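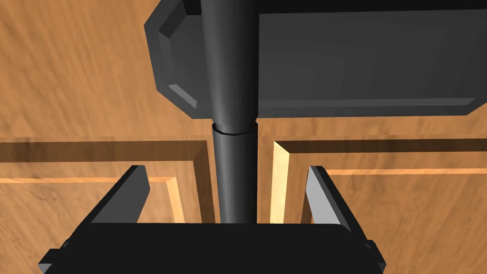 Capture jointe au ticket – simulateur, pince ouverte, tige entre les deux doigts.

Projet Stesness, suivi des anomalies
Ouvert par : Mafalda Rebelo
Assigné à : Baoshan Tan
Statut : à reproduire

Mafalda : l'épisode 1 009 est noté « saisie réussie » dans le journal. Sur la capture, les doigts sont écartés. Je ne vois pas ce qui a été saisi.

Baoshan : le score vient de la distance entre la paume et la tige. Seuil relevé en septembre.

Mafalda : donc on mesure une proximité et on l'appelle réussite. Le taux annoncé au club ne vaut pas grand-chose.

Zachary Lachance : relancé 1 000 épisodes avec le test de contact activé. Quatre plantages au chargement du meuble, cause inconnue. Pour le reste, le taux baisse nettement.

Baoshan : ça peut venir des collisions du panneau en bois, les moulures sont très simplifiées.

Mafalda : peut-être. On l'a déjà dit pour la version précédente, sans vérifier. Je garde le ticket ouvert tant que je n'ai pas vu les forces aux doigts, épisode par épisode.

1/4/25 – Zachary : export des forces lancé.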